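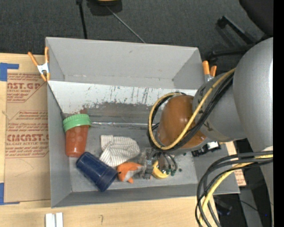
3.2 Objects and containers

Household items were grouped by how they keep their shape when put away. Rigid items, such as drinking cups, hold one outline and can be stored upright or on their side. Soft items, such as cloths and small plush toys, take up a different amount of room each time they are set down. Mixed sets of both kinds were placed in a shallow metal bin with sloped sides (Figure 2).

Figure 2. Items in the gray metal bin, including an orange cup with a green lid, a dark blue cup on its side, a crumpled striped cloth and a small orange plush toy.

The full collection held 414 items from homes in the Peixoto district. Of these, 105 were soft. Each item was weighed once and measured along its longest side. Cloths were measured flat and again after being dropped from a height of 80 cm, following the procedure of Moura and Toledo. Lids were kept with their cups and counted as one item.

Bins were not lined. An early trial in July used a felt liner from Cultex, but cloths caught on it and the liner was dropped from the study. Scuffs and discoloration on the metal were left as they were.

3.3 Sorting rules

Items touching a wall of the bin were recorded separately from items lying on the open floor. A cup on its side was recorded with the direction of its mouth. Where a cloth covered part of another item, both were marked as overlapping, and the covered item was given the lower layer number. Sets with more than two layers were left out of the analysis in Section 4.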